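Ticket 1362: Posting routine skips lines after extension update
Product: Julleo for Business Central
Status: open, August 2025

Hi all, me again! We updated the Julleo extension on the Pokari test company and now my subscriber to the before-posting event only fires for the first 8 lines of an order. No error, nothing in the event log. 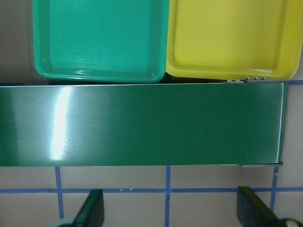

I put a message in the subscriber and stepped through with the debugger. Line nine goes straight past it - same item type, same location code, same everything. The May build was fine with exactly this order.

Update 1
Found something. Codeunit 1095 now has a manual binding, and my instance variable drops out of scope when the Honex interface commits halfway through.
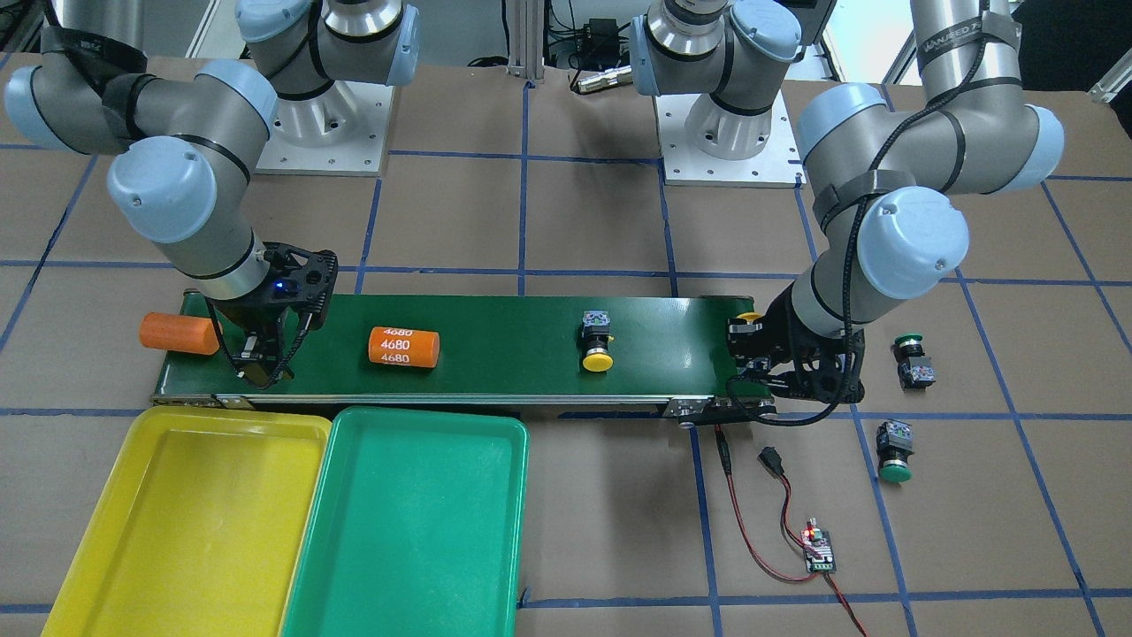

Two trays in front of the conveyor, one yellow and one green.

Moved the variable up to the calling page and all the lines came through (hooray!). I also tried a description padded to 255 characters, in case length mattered, and it made no difference.

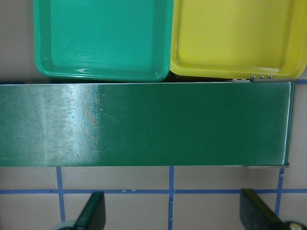

Update 2
Same fix is now on the Taipe company and posting runs clean there too. Could you still tell me if that commit is meant to be there? I'll leave the ticket open until I hear back.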